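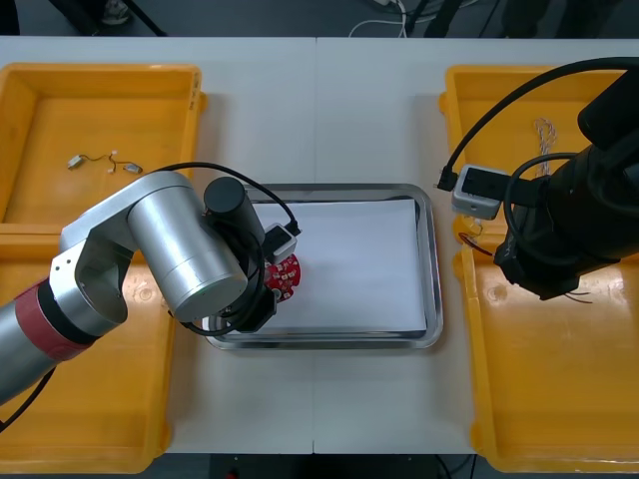 Re: [bench-sorting] Bin layout and tray liner, small parts table

From: Niamh Mac Giolla
To: bench-sorting list

Charoen Intarasuk wrote:

> I have read the layout note twice and still have questions before we
> copy it to the second table.
>
> 1. Why pairs of bins left and right, with the tray in the middle? At
> Onwood we had all the bins in one row along the back and the tray in
> front of them. It took less width.
>
> 2. Is the paper in the tray meant to be there permanently? I would
> have expected a foam or rubber mat under bare circuit boards.
>
> 3. The harnesses. Do they get a bin to themselves or do they share
> with the boards? The note says "small parts left" and stops there.
>
> 4. Does the seam between the two table panels matter? Ours has a
> slight step at the joint.

Charoen,

Answers in your order.

1. The row along the back was the first layout tried for Drultach. The reach to the outer bins was uneven and parts had to pass over other open bins on the way to the tray. Anything dropped went into the wrong bin and was found at final count. With a pair on each side, the path from any bin to the tray crosses as little of the others as the table allows. It does use more width. If the second table is the narrow one from Winent, measure first.

Leave the yellow bins where they are between batches. If one has to come out for cleaning, put it back in the same corner and the same way round. The labels on the Minami sheet refer to position (upper left, lower left, upper right, lower right) and carry no other marking.

2. The paper stays for inspection and is replaced at every batch change. The tray is stainless steel and reflects, and small white markings on a red board are hard to read against a shiny floor. Plain white paper fixes that. It also shows up solder crumbs and wire clippings, which a dark mat hides. Cut the sheet to lie flat inside the rim. If it rides up at the corners, trim it. Do not tape it down.

You are right that paper is no protection for sensitive parts. The round red boards on this job are unpowered samples and have already been written off for electrical use. For live stock, use the dissipative liner, part 3956 in the stores list, and accept the poorer contrast.

3. Harnesses go in the upper left bin, alone. The short ones with a white connector at each end catch on board edges if they are mixed, and the thin wires get pulled when somebody lifts the board out. Lay them down loose. Do not coil them or put a tie on them – the junction in the middle does not like being bent sharply. The lower left bin takes the round boards, one layer only. I will correct the "small parts left" line in the note.

4. A seam is fine. A step is a problem only if the tray sits across it, as the tray will rock and the paper will shift. Shim the lower panel, or move the tray until all of its base is on one side, and then move the bins by the same amount to keep the spacing.

Two additions to the note while it is open:

– Batch size is 200 boards. Do not load more than 11 into the bin at a time. The rest wait on the rack.

– Wipe the tray before the new sheet goes in. Dry cloth only. Cleaner residue wicks into the paper and then onto the underside of the board.

The revised note will go out in October with the Drultach parts list attached. If you set up the second table before then, send me the panel width and the height of the step and I will add them to the drawing.

Niamh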